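Agosto | Redacción: Guilan Qian

Comedores escolares en municipios pequeños: «El menú se decide mucho antes de encender el fuego»

La Fundación Dramulari, dedicada desde hace años al asesoramiento de servicios de alimentación en el ámbito rural, ha concluido la primera fase de su programa de apoyo a comedores escolares de gestión municipal. El programa atiende a 991 alumnos repartidos en siete centros de la comarca de Sunent, en su mayoría escuelas de una sola línea. Con motivo del cierre de esta etapa, el coordinador técnico, Margus Urbonaitė, recibió a esta publicación en la sede de la entidad.

Urbonaitė sitúa el origen de la iniciativa en una petición de los propios ayuntamientos, que encontraban serias dificultades para adjudicar el servicio. «Los pliegos estaban pensados para centros grandes. Una escuela con 60 comensales no puede comprar ni almacenar del mismo modo, y las empresas dejaban de presentarse», explica. La primera medida consistió en agrupar los pedidos de legumbre, aceite y hortaliza de temporada y confiar el reparto a la cooperativa Rozīte, que ya recorría la misma ruta dos veces por semana.

En cuanto a la aceptación de los nuevos menús, el coordinador se muestra prudente. Reconoce que la incorporación de la lenteja y del pescado azul generó reticencias entre las familias durante el primer trimestre. «Recibimos quejas, algunas muy razonables. El plato de caballa se servía a última hora y llegaba seco a la mesa. Se modificó la receta y se adelantó el turno de los más pequeños», señala.

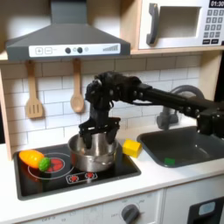 Guilan Qian

La formación del personal de cocina ha ocupado buena parte del presupuesto. Las sesiones, impartidas en las instalaciones del obrador Murnetti, abordaron el control de alérgenos, el cálculo de raciones por edad y el aprovechamiento de excedentes. A juicio de Urbonaitė, este último apartado ha sido el más provechoso: «Las cocineras conocían perfectamente su oficio. Lo que pedían era un criterio escrito sobre qué puede conservarse y durante cuánto tiempo, para no depender de la opinión de cada inspección».

Durante el curso se sirvieron más de 2337 raciones de menú adaptado por alergia o intolerancia. La fundación ha elaborado a partir de esa experiencia un protocolo de comunicación entre la familia, el centro y la cocina, que los ayuntamientos podrán incorporar a sus contratos.

Preguntado por la continuidad del programa, Urbonaitė confirma que la segunda fase incluirá la revisión de las cámaras frigoríficas y un estudio sobre el transporte de comida caliente a las dos aulas más alejadas. Queda pendiente el acuerdo sobre el precio del cubierto, que las familias solicitan mantener. «Es una conversación que corresponde a los municipios. Nosotros aportaremos los costes, desglosados por centro, antes de que comience el curso», concluye.

Contacto | Aviso legal | © Fundación Dramulari. Todos los derechos reservados | Volver arriba

Este sitio utiliza cookies propias y de terceros con fines estadísticos. Si continúa navegando, se entiende que acepta su uso.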